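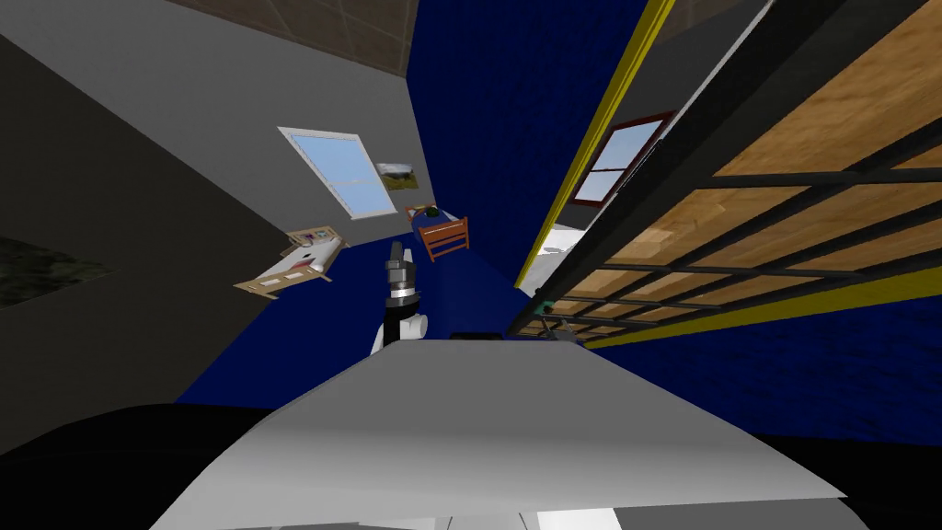

Imagem do simulador: a pinça do robô junto a um pequeno objeto escuro, num quarto virtual. Imagem: Rekis

A Rekis vai passar a ensaiar em simulador todas as tarefas dos seus robôs de arrumação antes de as levar para a oficina de Dokham. A mudança entra em vigor em dezembro e altera o trabalho dos 11 técnicos que até agora conduziam os ensaios à mão, junto das máquinas.

A empresa prepara braços robóticos para alojamentos e residências, onde as máquinas terão de pegar em objetos pequenos e pô-los no lugar. Até ao verão, cada tarefa nova era testada diretamente no equipamento. Um técnico colocava o objeto, dava a ordem, registava o resultado e voltava a colocar o objeto. Numa jornada normal, a mesma peça podia ser reposta dezenas de vezes.

Com o novo sistema, chamado Goluno, essa repetição passa para o computador. O programa gera divisões mobiladas, com camas, cadeiras, janelas e quadros nas paredes, e faz o robô virtual tentar a tarefa em cada uma delas. A biblioteca tem neste momento 808 divisões diferentes. Numa noite, o sistema completa 4000 tentativas e deixa os resultados prontos para a equipa da manhã, que entra às 8h.

A posição da câmara virtual também muda de ensaio para ensaio. Em parte deles, a divisão é vista muito inclinada, o que obriga o programa de controlo a reconhecer o objeto em ângulos pouco habituais.

Segundo a Rekis, não haverá despedimentos. O turno da noite da oficina, onde trabalhavam dois técnicos, deixa de existir, e ambos passam para o horário diurno. A perda do subsídio noturno foi o ponto mais discutido nas reuniões com os trabalhadores. A empresa aceitou manter o valor durante um ano, mas ainda não disse o que acontece depois desse prazo.

As funções também mudam. Os técnicos passam a rever os ensaios falhados, a escolher os que merecem ser repetidos na máquina e a corrigir as divisões virtuais quando um móvel aparece mal colocado ou um objeto atravessa uma superfície. Para isso receberam formação dada pela Nasution, a empresa que desenvolveu o Goluno. O curso decorreu em horário de trabalho, na própria oficina, e vai ter uma segunda parte dedicada à construção de cenários.

Entre os técnicos, as opiniões dividem-se. Os que se queixavam de dores nas costas e nos pulsos, por passarem o dia a baixar-se para repor peças, veem a mudança com agrado. Outros receiam ficar demasiadas horas diante do ecrã e perder a prática com o equipamento. Há ainda quem considere que as categorias profissionais deviam ser revistas, já que a análise de ensaios não consta da descrição atual do posto.

Em resposta a essas preocupações, ficou acordado que cada técnico terá pelo menos 2 dias por semana na oficina. Continuam a fazer-se ali os testes finais, a manutenção das pinças e a verificação dos cabos e sensores. A direção comprometeu-se também a instalar mesas de altura regulável na sala dos computadores, que ocupa o antigo armazém de peças — um espaço sem janelas, que os trabalhadores pedem que seja ventilado antes do inverno.

A passagem do simulador para a máquina real continua a ser a parte mais demorada. Um movimento que corre bem no ecrã pode falhar na oficina por causa do peso do objeto, do atrito ou da luz. Nos primeiros meses, por isso, todas as tarefas aprovadas no Goluno serão repetidas no equipamento, e só a assinatura de um técnico permite enviá-las para o cliente. Os trabalhadores insistiram neste ponto, que ficou escrito no acordo interno.

O acordo prevê uma avaliação ao fim de seis meses. Serão analisados os tempos de ensaio, as horas passadas ao ecrã e as queixas de saúde registadas pela equipa. Se a carga de trabalho na revisão dos ensaios for superior ao previsto, a Rekis admite contratar mais pessoal para o turno da manhã.

A oficina de Dokham mantém-se em funcionamento durante a transição. As tarefas que já estavam em teste serão concluídas pelo método anterior.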